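Workshop notebook – old desktops, bench 2
April 27, 2024

Carried on with the batch from the Brolthorpe office clearance. There are four towers left to do before the shelf space is needed for the Trastow printers, and I wanted at least one of them stripped, cleaned and back together by the end of the day. Managed one and a good part of a second. Notes are mostly for me and for Lutfa Samarakoon, who has the bench on the days I don't.

Asset sticker on the first machine reads 2714 by hand, but the Brolthorpe sheet has it as 2,714 with a comma, so searching the spreadsheet without one finds nothing. Use the comma. I lost a good ten minutes to that.

Machine 930 first, as it was nearest. Side panel stiff, came away after I pushed down on the back edge while sliding. Don't lever it with a screwdriver, the lip bends and then it never sits flush again (see the one we did for Beltmont). Plenty of dust inside, mostly packed against the front intake and under the processor fan. Took it outside and used the hand blower with a finger holding the fan still. Brush for the corners. The heatsink fins were matted on the side facing the memory, and I had to go at them with the narrow brush and then the blower again.

Memory out, contacts wiped, memory back in. Both latches need to click. On this one the far latch closes without clicking if the stick is slightly high, and the machine then starts with half its memory and doesn't complain. Check the figure on the startup screen before putting the panel back.

Coin cell was flat. Replaced from the drawer. Clock set, boot order set back to the internal drive first. The old settings had it trying the network before anything else, left over from how the office used to load them. That explains the long wait at a black screen that was written on the sticky note as "faulty".

Ran the memory test twice, no errors. Drive wiped overnight by Lutfa on Thursday, certificate in the folder. Fresh system installed from the stick with the green tag. Sound, network and all the front sockets tested. Front left socket is loose but works. Marked as good, with a note about the socket.

Then on to 2,714, which is the awkward one. Reported as "drive not found, sometimes". Listened to it starting from cold three times: found the drive twice, missed it once. Warm restarts were fine every time. Could be the drive, could be the cable, could be the socket on the board. I prefer to start with the cable, being the cheapest.

Access in this model is poor. The cabling goes over the chassis and down again, and there isn't much slack anywhere. Before pulling anything I put a strip of masking tape on each lead and wrote on it where it came from. Worth the few minutes. Last time I trusted my memory and ended up with the front panel header one pin along, and the power button did nothing until Lutfa spotted it.

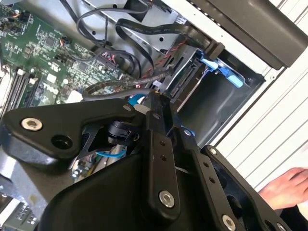
Power leads were the tightest. The plug on the drive side has to come off straight. If you rock it side to side the plastic tongue on the drive can snap, and then the drive is scrap unless somebody fancies soldering. Thumb and finger on the body of the plug, never the wires. I used the flat plastic pry tool to start it off and then it came by hand.

Data cable next. Swapped it for a known good one from the box under the bench, the one that went round three machines last month without trouble. Routed it under the power wires this time, where it had been lying over the top and getting pressed by the side panel. There was a shiny flattened place on the old cable where the panel had been rubbing. That may be the whole fault. I have kept the old one in a bag marked 2,714 so it can be tried in another machine to find out, and it must not go back in the good box.

Cold starts after the swap: found the drive every time, five in a row with a proper wait between. Not enough to call it fixed. The fault was only showing one time in three, so it wants a longer run. Left it set up on the timer plug to come on and go off through the weekend. It writes a line to the log each time it starts and finds the drive, so a missing line is a failed start. Please don't unplug it to charge anything.

If it does miss one, the next step is the other socket on the board, then a different drive. Do one at a time with a few cold starts after each. If we change both together we won't know which it was and it will go out with the fault still in there for all we can tell.

Other things noticed on 2,714:

One of the screws holding the drive is the wrong thread. It has gone in crooked and I left it alone, as the drive is firm and I'd sooner not strip the hole. If the drive does have to come out, put a proper one in from the small tin (the fine thread, not the coarse ones for the case).

Fan noise at start, settles after a minute. Probably the bearing. No spare of that size in the drawer. Seneviratne had some in their last list, so I've added one to the order along with coin cells and another roll of the narrow velcro.

Heat paste looks original. Not touching it until the drive question is settled.

Cable tidying. I had a go at this on 930 and was fairly pleased with it, so writing it down. Do the thick leads first and tuck any spare length into an empty bay, then lay the thin front panel wires along the edge and hold them with one turn of velcro. No zip ties inside the case. They're fine on the day, but whoever opens it next has to get cutters in beside the wiring, and we have already had one nicked sleeve that way. Keep everything clear of the fan. Spin it by hand before the panel goes on and listen for a lead ticking against it.

Ribbon cables, where there are any: don't fold them sharp. A wide loop is all right even if it looks untidy.

Bench notes. The magnetic tray has migrated to the other bench again. It needs to live here, the case screws were in a jam jar lid today and two went on the floor. Found both. The earth strap clip is getting weak and slides off the chassis if you move your arm quickly. I clipped it to the stand instead and it held, but a new one is on the order too. The lamp needs its joint tightening, it droops while you're working.

Still to do, for whoever is in first:

Read the log on 2,714 and write the number of missed starts in here, even if it is none.
Sign off 930 and move it to the finished shelf, with the socket note taped on the top.
Open the two remaining towers and give them a clean, nothing more until we know whether they have the same cable run. If the data cable is lying over the power wires in those as well, take a note of it before moving anything. It would be worth telling Brolthorpe, as they have more of the same model still in use upstairs.
Ask about the missing power lead. We were sent three for four machines.

Swept up, blower back on its hook. Timer checked once more before leaving, it had come on when it should and there was a line in the log.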